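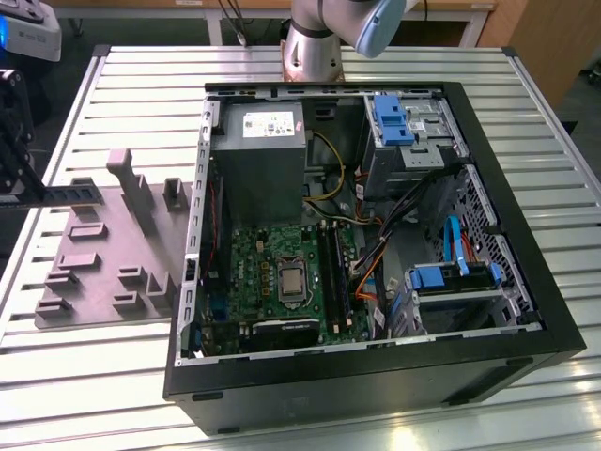 My desktop at home has been making a noise like a coffee grinder since about last winter, so when I heard that De Haan was opening up its reuse center on a Saturday in May, I put my name down for the tour before I'd even checked how to get there. De Haan takes in used household stuff from offices, schools and regular people, fixes what can be fixed and sells it in a big shop at the front of the building. Furniture, bikes, lamps, sewing machines, computers, all of it. I've bought chairs there for years and never once been past the double doors at the back. I've also never opened up a computer myself, and seeing one lying on its side with the whole inside showing - those yellow and black cables looping out of the power supply, the silver processor sitting there with no cooler on it - made me feel a lot braver about mine. It's just parts! I'm still not touching the processor.

Getting there took longer than it should have. The center is in Trallo, in the old brickworks district, and the number 27 bus drops you on the wrong side of the canal. From there it's a 15 minute walk if you know about the footbridge, and a good bit more if you don't (I didn't). There's free parking behind the building but it was full by ten, and people were leaving cars all along the grass by the lumber yard. Bring a bike if you can. They had racks out by the gate and even those were filling up.

You sign in at a folding table, get a sticker with your tour time, and then wait around in the shop, which is a dangerous place to make me wait. I bought two soup bowls and a colander before we'd even started.

Our guide was Milan De Graaf, who runs the furniture side and walks very fast. The tour was supposed to be 90 minutes and I think we went well over, mostly my fault and that of a woman in a green raincoat who wanted to know everything about glue. We started at intake, where things come in off the vans and get sorted onto carts. I'd pictured somebody standing there deciding yes or no, but there's a lot more going back and forth than that. A table with a wobbly leg goes straight to the wood room. A table with water damage might go to the wood room too, if the top can be sanded, or it gets taken apart for its legs. They keep shelves and shelves of legs. Milan showed us a set of six dining chairs where every chair had at least one leg from some other chair, and I couldn't have picked out a single one.

The wood room was my favorite. It smells wonderful in there, all sawdust and beeswax, and it's warm from the drying cabinet in the corner. One of the guys was re-caning a chair seat and let a couple of us pull a strand through. It's much harder on the fingers than it looks, and he does four seats a week. The raincoat lady and I both asked if they teach a class. They do, on winter evenings, and the list for this year is closed already.
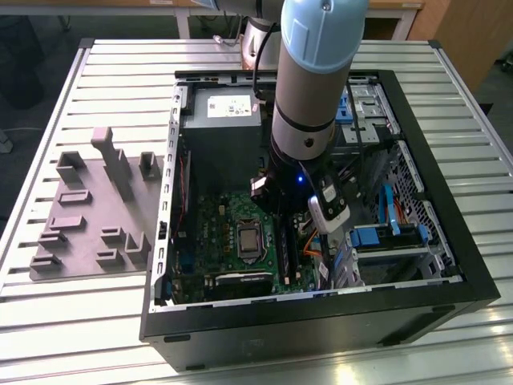

Computer tower on the work table, side panel off.

After wood comes textiles, which is a long bright room upstairs with a line of sewing machines under the windows. Everything gets washed before it goes up there. Curtains are the big seller, apparently, and so are cotton sheets, because people cut them up for quilts. Anything too worn to sell gets cut into cleaning rags and bagged by weight. I asked about zippers. They save every zipper that works and sort them by length in old cigar boxes, and you can buy them at the counter downstairs for next to nothing. I had no idea! I went home with nine.

Then lighting, where we all got a quick lesson in checking a lamp cord. Bend it slowly along its whole length, and if it feels stiff or crackly anywhere, replace it. Then bikes, which was so crowded with kids that we mostly saw it from the doorway. They had a chain-cleaning station set up for the open day and some very happy, very greasy children. The bike shop put out 279 bikes last year according to the board by the door, and I'd like it known that my neighbor's terrible orange one is among them.

Lunch was in the yard. There was a soup stall, a waffle stall with a line I wasn't willing to join, and a cart called Skorkine selling flatbreads with white cheese and dill. Get the flatbread. I had it with pickled beets, and then I had a second one without. A little brass band named Triston played in the bay door, quite a bit louder than the space needed, and somebody's dachshund howled along for two songs straight. Seating was whatever furniture hadn't been priced yet, so I ate my lunch in a dentist's waiting room chair next to a man on a piano stool.

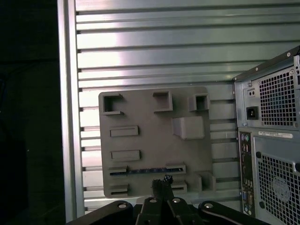
Photo courtesy of De Haan

The afternoon talk was by Femke Postma, and it was on how they decide what a thing should cost. I nearly skipped it and I'm so glad I didn't. They don't look up what an item sold for new. They look at how long it's likely to sit on the floor, because floor space is the thing they run out of. So a gorgeous oak wardrobe can be cheaper than an ugly little nightstand, since hardly anyone has room for the wardrobe and everyone wants the nightstand. Big corner cabinets they've mostly stopped taking. Pianos, no, please don't even call. Someone behind me muttered at that one and I suspect there's a piano.

She also talked about what she'd like people to do before dropping things off. Tape the screws in a bag to the underside of the furniture. Leave the cord with the lamp. Keep the shelf pins with the shelf! Half of what slows them down is hunting for little bits that are still in a kitchen drawer somewhere. I've been home for two days now and I've already found a bag of shelf pins in mine, belonging to a bookcase I gave away ages ago. Sorry, Femke.

A few practical things if you're thinking of going next time. Sign up for the morning tour, the afternoon one skips textiles. Wear closed shoes, they do check. The stairs up to the sewing room are steep and there isn't an elevator on that side, so ask at the folding table if you need the other route. The shop takes cards but the food carts were cash only, and the nearest machine is back over the footbridge. They'll hold large purchases for a week with a deposit, and that's how I now own half of a bunk bed that I need to go pick up on Thursday.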